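Kurcombe Chopstick and Soup Spoon Set with Serving Tray

From the Tabrizi tableware range at Lonidham

If you have ever had a table full of hungry people and a drawer that would not give up two matching chopsticks, you will understand why we are so fond of this set. It keeps the black chopsticks with their gold-colored bands and the white ceramic soup spoons together on one big black tray, so you can carry the lot to the table in a single trip (and back again, which is the part we always forget to plan for).

The bands have a little embossed pattern that you notice more the longer you sit over your noodles. The spoons are deep and glossy, with a hook at the end of the handle so they can rest on the edge of a bowl while you reach for the chili oil.

What comes with it

Chopsticks, black with square gold-colored bands
White ceramic soup spoons
Black tray with raised rim and angled corners

Washing and care

Warm water, a drop of dish soap and a soft cloth will do nicely. Please keep the chopsticks out of the dishwasher and don't leave them standing in the sink overnight, however late the party ran! The spoons are perfectly happy on the top rack. We like to dry everything with a linen towel and lay it straight back on the tray for next time.

On the table

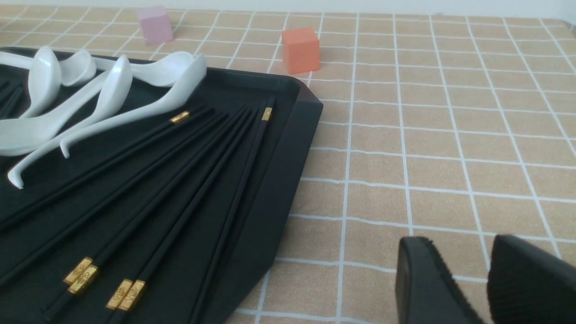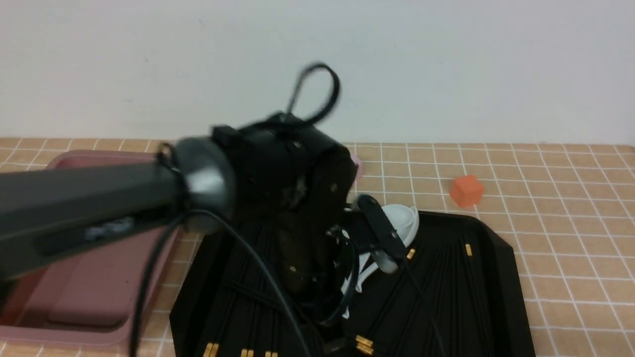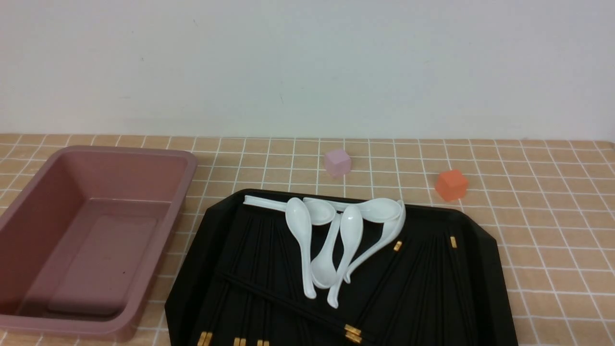

Fatemeh Alipour, our tableware buyer, has been using hers at home since January, mostly for soup, and she tells us the tray gets borrowed for just about everything else too, from dumplings to the morning mail. She would also like us to mention that the spoons are a good size for rice pudding, and we are glad to pass that along.

Ordering and delivery

The set is item 77 in the Tabrizi range. Orders placed before 4 p.m. are packed the same day and go out with Driveck, and delivery is free when you spend $50 or more. If a spoon should arrive chipped, send us a note within 5 days and we will mail you another one. You don't need to return the old one, though please do wrap it well before it goes in the trash.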